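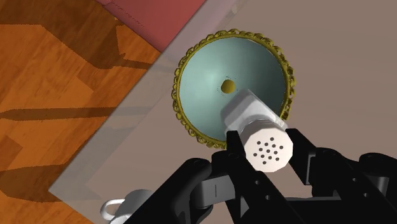 By the Mendine Cooking School team
Updated in March

Mendine started with one stove, one long table and a soup class that sold out in a single afternoon! These days we teach 80 classes a year in our kitchen on Ovside Street, and we still love soup.

Most people who come to us are beginners (some have never chopped an onion), and we keep groups small so everyone gets to cook. You'll learn to season as you go, taste often and trust your own tongue.

Our recipe shelf has grown to 395 dishes, and students are welcome to copy any of them. Doors open at 5:30 p.m. Come hungry!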